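# Zillono Wall-Mounted Hose Reel for Wash Bays, Model 275

The Zillono Model 275 is a spring-driven hose reel built for wash bays, detail shops, and fleet yards. It keeps the supply hose off the floor and within reach of the operator on either side of the vehicle. The reel is supplied with a mounting plate, a pivot bracket, an adjustable hose stop, and a short inlet hose. The main hose and spray gun are ordered separately so that each shop can match them to its own pump.

## Construction

The frame and drum are formed from heavy-gauge steel and finished with a baked powder coating. The drum turns on sealed bearings that do not need grease in normal service. The swivel inlet is stainless steel with replaceable seals, and all fasteners exposed to spray are also stainless. Guide arm rollers are nylon and can be changed with a hex key and a wrench without taking the reel down from the wall.

The spring is enclosed in its own canister. **Do not open the canister under any circumstances.** A worn or broken spring is replaced as a complete canister assembly, part 275-S, and the old assembly should be returned to Zillono or disposed of unopened.

## Mounting

The reel may be mounted on a wall, a ceiling beam, or a steel post. The guide arm has five positions. For ceiling mounting, the arm must be moved to the lowest position before the reel is lifted into place. Solid concrete or structural steel is required. Hollow block, drywall, and sheet metal cladding are not suitable unless a backing plate is fixed through to framing.

The pivot bracket allows the reel to swing from side to side and lock in three places. In a single bay, the center position is normally correct. Where one reel serves two adjoining bays, the bracket may be left unlocked, provided that the hose cannot reach an electrical panel or a customer walkway.

1. Shut off the water supply and relieve pressure in the line.
2. Mark and drill the four mounting holes using the plate as a template.
3. Fix the plate, then hang the reel on the pivot bracket and insert the locking pin.
4. Connect the inlet hose to the swivel. Hand-tighten, then turn a further quarter turn with a wrench.
5. Pull out the full length of the main hose, set the hose stop, and allow the hose to return slowly. Never let go of a hose under spring tension.
6. Open the supply and check all joints for leaks before the reel is put into service.

Two persons are required for steps 3 and 5.

## Specifications

| Item | Value |
|---|---|
| Model number | 275 |
| Maximum working pressure | 1,000 psi |
| Maximum water temperature | 117 °F |
| Inlet and outlet thread | 3/8 in. NPT |
| Hose inside diameter | 3/8 in. |
| Rewind | Spring, with ratchet lock |
| Finish | Powder coat, gray or blue |

The Model 275 is not intended for hot-water pressure washers, steam, solvents, or fuel. Customers who run heated equipment should order the Model 218, which has a different swivel and a higher temperature rating. The two models share the same mounting plate, and a 275 may be exchanged for a 218 on an existing wall without new drilling.

## Use With Soaps and Waxes

Car shampoos, pre-soaks, and spray waxes diluted according to their labels may be passed through the reel. Acid wheel cleaners may not. At the end of each working day, clean water should be run through the hose until no foam is present at the gun. Shops with hard water should inspect the swivel seals more often than the schedule below calls for, as scale shortens their life.

## Maintenance Schedule

- **Daily:** Wipe down the hose while it is being rewound. Check the hose stop for slippage.
- **Monthly:** Inspect the full length of the hose for cuts, bulges, and soft spots. Check that the ratchet holds in at least three drum positions.
- **Every six months:** Replace swivel seals. Tighten mounting bolts. Inspect guide rollers for flat spots.
- **Before winter storage:** Drain the hose and swivel completely. Reels in unheated bays should be drained by the end of October.

## Parts and Accessories

- 275-K, swivel seal kit
- 275-R, guide roller set (four rollers, with pins)
- 275-S, spring canister assembly
- 275-B, backing plate for framed walls
- Plemton spray gun with swivel fitting
- Rutkowska rubber hose, cut to order, with crimped ends

Parts are shipped from the Asdale warehouse. Orders should state the serial number, which is stamped on the left side of the frame near the inlet. Reels made before the present swivel was adopted in May 2024 use an earlier seal kit, and the parts desk will confirm the correct one from the serial number.

## Warranty

Zillono warrants the frame, drum, and bearings for three years and the spring canister for two years from the date of delivery. Seals, rollers, and hoses are wear items and are covered against faults in manufacture only. The warranty does not apply to reels that have been used above the rated pressure or temperature, or to reels on which the spring canister has been opened.

Claims must be made in writing and must include proof of purchase. A return number is issued before any reel is sent back. Goods received without a return number will be held at the sender's expense. 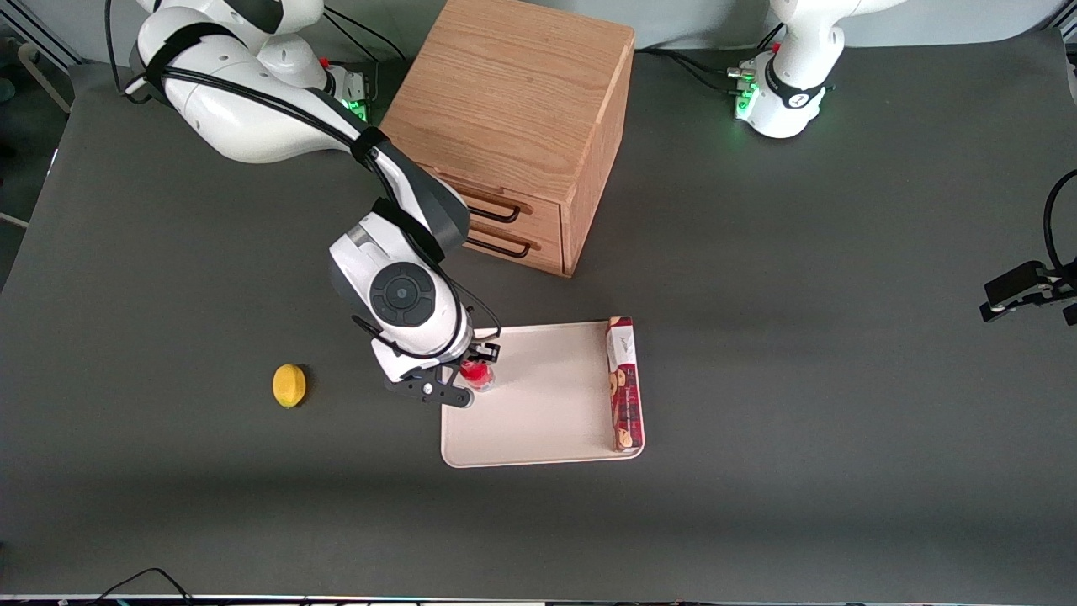

## Contacts

Sales and quotations: Wanda Zalewska

Parts desk, Asdale: Leszek Borkowska

Technical questions and warranty claims: Rogério Lins

Inquiries regarding installations of more than one bay should include a floor plan showing the position of the water supply, drains, and door openings. Quotations are valid for 30 days and do not include freight.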